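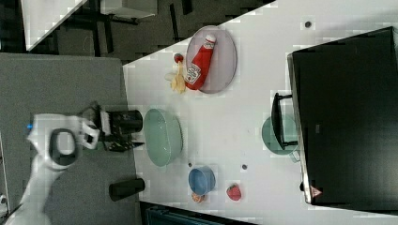
Words: the Cosgrove newsletter desk | 16 July 2020
Search this site Go
35 shares 2 comments

The first thing I asked was why the planner had a name. "Because we kept calling it 'the planner' and then we wrote a second one," she said, and went off to find me a chair.

She leads the software side at Lillow, a small outfit in Dandport that teaches robot arms to do kitchen chores, for now mostly with toy food. The planner is Hamano, the older planner is still called the planner, and she asked me to leave her name out because she thinks the whole team should get the blame. Fair enough! I'd budgeted 45 minutes and stayed all afternoon.

I'd come expecting to talk about hands. Everybody who writes about robots loves the hands. She wanted to talk about timestamps.

"You have a camera looking at the whole table and a camera down at the wrist, and each of them has its own idea of what time it is," she told me. "If they disagree while the arm is moving, then the strawberry is in two places. The arm will very politely go to the one that isn't there."

So a lot of February went into a little tool that lines the streams up after the fact and draws the disagreement as a colored bar. Green for fine, red for go home. Anything further apart than 200 milliseconds gets thrown out before the planner ever sees it. She scrolled through an old run for me and it was mostly red, and she seemed almost fond of it.

"We had spent weeks tuning grasps on that," she said. "Weeks! The grasps were okay. The clock was wrong."

I asked whether the table camera isn't enough by itself, given that it can see everything. She shook her head before I'd finished. From up there, she said, the arm is the biggest thing in the way. It reaches for a bowl and the bowl disappears behind the gripper at exactly the moment you'd like to know where its rim is. That's when they lean on the wrist view, and the wrist view has troubles of its own.

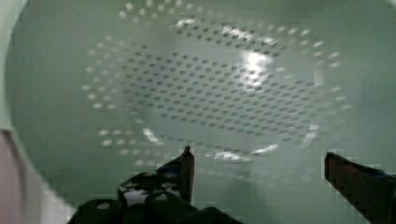 Interview and write-up by the Cosgrove newsletter desk

"Holes," she said. "I have opinions about holes."

Anything with a fine pattern of holes gives the matching code a headache, because every patch looks like the patch next to it. The software is trying to work out how far it has moved by finding the same spot twice, and the pattern keeps handing it a spot that's nearly right. Then add a bright reflection that slides along when the camera does. For a while the code took glare for an object, a very confident one, and Hamano would plan a path around a patch of light.

I laughed, she didn't (well, a little). The fix they have now is pretty blunt. Blown-out pixels get masked, the rest gets a lower score, and if the score is too low the arm backs off and takes another look from a different angle. "People want me to say there's a clever network in there," she said. "It's an if statement. It's a good if statement."

There is a learned part, I should say. A model proposes grasps, a great pile of them, and Hamano sorts them by whether the arm can get there without folding up on itself or dragging a cable across lunch. She's careful about where one stops and the other starts. The model can suggest whatever it likes, and the planner gets a veto. When something goes wrong she wants to know which of them to be mad at.

That's where the logging comes in, and you could tell this was the bit she'd been waiting for me to ask about. Each attempt saves the pictures from both cameras, the proposals, the vetoes and the reason for every veto in a plain sentence. "Too close to bowl." "Wrist would hit table." Anybody on the team can open a run and read it like a diary.

"I used to print numbers," she said. "Error 35. I wrote error 35 and I still had to look it up."
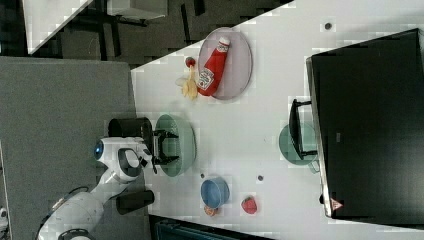
She's just as stubborn about keeping the planner slow where slow is fine. Moving across open table, go ahead and hurry. Once the fingers are inside the footprint of a bowl, the speed limit drops and the planner starts rechecking the path at every step. I wondered if that made for boring demos and she said yes, terribly, visitors get their phones out.

But bowls are where the old planner fell down. It treated a bowl as a solid lump, which is safe and also useless if you want to put something in it. Hamano keeps two shapes for each container, a solid one for passing by and a hollow one for reaching in, and swaps them when the task calls for it. The swap was the hard part. Do it too early and the arm cuts a corner through the rim. Do it too late and the planner announces there's no way in and sits there sulking.

"Sulking is better," she said. "I'll take sulking every day of the week."

We got onto ketchup somehow. A round thing on its side is a nice test, she told me, as the model loves to grab it across the middle and the planner has to ask whether the fingers fit between the bottle and whatever it's lying on. She prefers an approach tipped 45 degrees. A colleague prefers straight down. They've been having this argument in code review comments for months, and she showed me the thread, and I've read shorter novels.
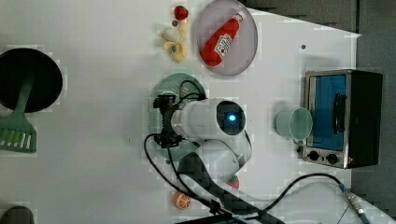
The arm at work over the green plate, toaster oven to the right.

What would she do over, if she could? She thought about it for a good while. Write the replay tool first, she said. They can now take any saved run, feed it back through a changed planner and see what it would have decided, all without touching the arm. Before that existed, every little change meant setting the table again by hand and hoping the banana was close to where it had been last time.

The replay has limits, and she was quick to list them. It'll tell you that the new version picks a different grasp. It can't tell you the grasp would have held. For that you still need the table and an afternoon, and somebody with a finger near the stop button.

I asked what's next and got a shrug and then a long answer about the oven. Doors are miserable, apparently: the thing you're holding moves, but only along one curve, and if your guess at the curve is a bit off then the arm and the hinge start fighting. She'd like Hamano to feel that and correct its guess as it pulls, instead of pushing harder. There's a branch with some of it in place. The branch is named after a swear word, so I'll leave that out too.

On my way to the door she called after me that version 2 of the timestamp tool does the bars in blue and orange now, since a couple of people on the team couldn't tell the red from the green. I said I'd put it in.

Share this article
Contact the newsletter desk | © 2020 Cosgrove | Back to top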